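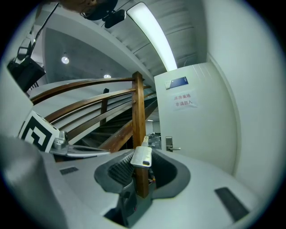 Página 20

3. El hueco de la escalera

Nuestro proyecto para Flaltville estudia dónde acaban las cosas que no tienen sitio. En esta casa la respuesta fue rápida: debajo de la escalera. Arriba todo es digno, con su poste cuadrado de madera de veta visible y sus pasamanos. Los peldaños, oscuros, disimulan el polvo con una lealtad admirable.

Mohsin Hashmi midió el hueco a gatas y anotó 105 cm de altura útil. Volvió a medir de pie y anotó un chichón. En el suelo verde grisáceo vive una maleta rígida con ruedas, gris oscura, tumbada de lado y con una etiqueta entre amarilla y verde. Propusimos ponerla de pie. Tras una tarde de debate, sigue tumbada.

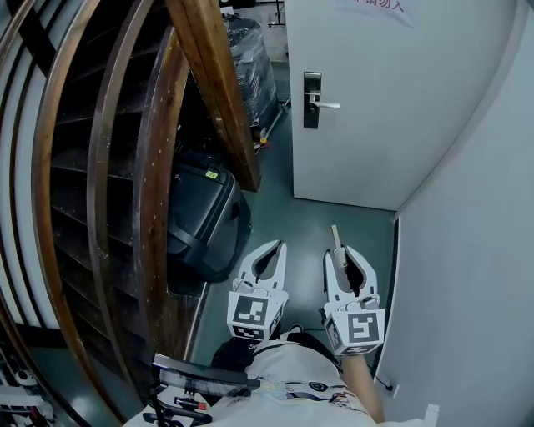 3.1. Propuesta y presupuesto

Un cajón bajo con ruedas, modelo Gomham, cabría al fondo por unos 800 euros. La tutora Þórarinsdóttir preguntó si no bastaba con vaciar la maleta. Queda pendiente para la entrega de mayo, igual que saber qué hay dentro.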